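Ketchup auf dem Teller lagern?

Bei uns steht die rote Ketchupflasche neuerdings auf einem runden, durchscheinenden Teller. Meine Mitbewohnerin nennt das System. Der Tisch war vorher schon voll:
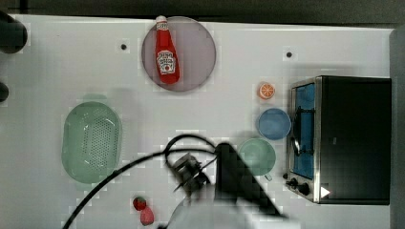

Siwan Rowlands
Teller lassen, Rest wegräumen. Das grüne Sieb und die Schüsseln gehören in den Schrank, die Orangenscheibe meinetwegen ins Museum. Der Miniofen darf bleiben, der ist zu schwer zum Diskutieren. Teller und Flasche finde ich fast elegant:

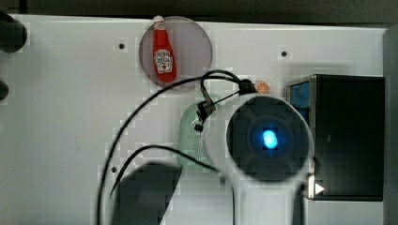

Seo-ah Wi
Kühlschranktür. Mache ich seit 11 Jahren so.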